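The Long Memory of Automated Decisions
Rules on artificial intelligence increasingly ask for logs. What a log has to contain, and who pays to keep it, is still being worked out.

The dispute in Oritska began with a parking permit. A resident applied for one through the city's online portal, was refused, and asked why. The portal had passed the application to an eligibility model supplied by a company called Pratus, and the model had returned a score below the cutoff. The city could produce the score. It could not produce the inputs the model had used, the version of the model that had been running, or the value of the cutoff on the day of the refusal. The cutoff had been changed twice in February.

No large sum was at stake. The permit was granted on appeal, and the fee was refunded. But the appeal officer's written decision ran to several pages, most of them about record keeping, and it has since been passed around among the people who draft contract terms for public software. Its central finding was narrow. The city had kept a log, as its own policy required. The log did not allow a past decision to be reconstructed, and the policy had never said that it should.

That gap is common. Recent rules on automated systems tend to include some duty to keep records of operation. The wording varies, but it usually asks for events to be recorded automatically over the life of the system, to a degree suited to its purpose. Engineers reading such language find that it settles very little. An event could be a single prediction, a batch run, a configuration change or an error. A degree suited to the purpose could be a line of text or a full copy of every input.

Software has always produced logs, and the habits of that older practice shape what gets kept. Conventional logs exist so that operators can find faults. They record that a request arrived, how long it took and whether it failed. They are written to be thrown away, and a retention period of 30 days is a typical default in the tools that collect them. A decision that completes normally leaves almost nothing behind, since a normal completion is the case operators care about least. For a person contesting a refusal, the normal completion is the whole subject.

Pratus, by the standards of its market, kept reasonable logs. Each call to the model produced an entry with a time, a request number and a score. The request number could be matched to an application in the city's own database. The trouble was that the database held the application as it stood at the time of the appeal, after two corrections to the address field, and the model had used the address to work out distance to the nearest transit stop. The transit data came from a third source, refreshed each night, with earlier copies overwritten. Three systems had contributed to one number, and each had moved on.

When the city commissioned a review, the work went to Chaimongkol, a testing laboratory that had done earlier audits of payment software. Its staff took every permit decision from a single quarter, 2087 in all, and tried to rerun them. They used the current model first, then the earlier versions Pratus was able to restore from backup. For 115 of the decisions, no combination of recovered model, recovered data and known cutoff gave the outcome that had been sent to the applicant. The report is careful about what this means. The decisions may have been correct under the rules then in force. The material needed to check them was gone.

The laboratory sorted the failures by cause. Changed input data was the largest group, followed by cutoff changes with no recorded start time. A smaller group came from a software library that had been updated between runs and rounded certain values differently. The last category drew the most interest from other testers. The model file had not changed and the inputs had not changed, yet scores close to the cutoff fell on the other side of it. The version number in the log referred to the model alone, and said nothing about the software the model ran on.

From these findings the review set out a minimum record for a single decision. It lists the inputs as the model received them, after any cleaning or conversion; an identifier for the model and a separate one for the software environment; every threshold and rule applied after the model's output; the output itself; and the action taken. Where a person reviewed the result, the record should show what that person was shown. This last item is rarely kept. Review screens are treated as display code, and display code is not logged. In Oritska the reviewing clerk saw a colored marker in place of the score, and the shade at which the marker changed had been set by a designer at the portal company.

Storage is the first objection raised to records of this kind, and for systems like the permit model it is a weak one. An application form is small. A year of complete records for the city fits on one inexpensive drive. The objection is stronger for systems that take in images, sound or long documents, where keeping every input may multiply storage costs many times over. Some suppliers propose to keep a hash, a short code computed from the input that changes if the input changes. A hash can prove that a file produced later is the same file the model saw. It cannot bring back a file that has been deleted, and so it shifts the duty of keeping the original to another party, often one that does not know it has the duty.

Privacy is the second objection, and it is harder to answer. A complete decision record is a complete copy of somebody's personal details at one moment, held apart from the main database and outside its normal deletion process. A person who asks for their data to be erased may also want, a year later, to contest a decision made with it. The two requests pull against each other. Oritska's answer is to seal the decision record under a key held by the records office, which releases it only for an appeal or an audit. The main database can then be cleaned on its usual schedule. Whether a sealed copy counts as erased is a question the city's lawyers have answered in one way and the portal company's lawyers in another.

A market has formed around the problem. Datureck sells a recording layer that sits between an application and the models it calls, copying traffic in both directions and writing it to storage that cannot be edited. The design has the advantage that neither the application nor the model needs to be changed. It has a matching weakness. A layer placed between two systems sees only what passes between them. In the permit case it would have captured the distance to the transit stop as a number, with no trace of the table from which the number was taken. Datureck's technical notes say as much, and recommend that customers keep dated copies of any reference data. In practice this means more than 200 separate tables for a city the size of Oritska, most of them maintained by departments that have never thought of themselves as supplying a model.

Contract terms have started to catch up. The older form asked the supplier to "maintain adequate logs." The revised Oritska form asks the supplier to show, on request and within a set time, that a named past decision can be run again with the same result. It tests an ability and leaves the method open. Suppliers have generally accepted the principle and argued over the exceptions. Models that use random sampling will not repeat themselves unless the random seed is saved, and models reached through an outside service may be altered or withdrawn by that service with little notice. For the second case the form now requires the supplier to disclose the dependency before signing and to state what will be kept in place of the model.

There is also the matter of time limits. Appeal periods, audit periods and limits on civil claims were all set without reference to one another, and a record that outlives one may expire during the next. The review recommended tying retention to the longest period in which a decision can be challenged, counted from the date of the decision and not from the date of the last system update. Pratus had been counting from the update. Every new release had reset the clock for new records and left the old ones to be cleared on the earlier schedule, and no one on the city's side had asked which date was in use. 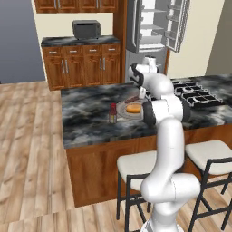 Record formats remain the least settled part of the work, above all for systems whose inputs are not forms. A permit application has named fields, and two engineers asked to log it will produce much the same thing. An image or a simulated room has no fields until someone chooses them. Given a kitchen counter with an orange-yellow roll on a round gray plate, one format may store the word "food" and a position, while another stores the roll, the plate, the thin brown utensil on the rim and the small bottle with the red cap to the left. Both are valid entries under most current wording, and only the second would help an auditor who later needed to know whether a utensil had been on the plate. Chaimongkol's draft test method deals with this by requiring the raw input to be kept alongside any summary of it, for as long as the summary is kept. The draft is open for comment, and the section on file compression has already been rewritten once.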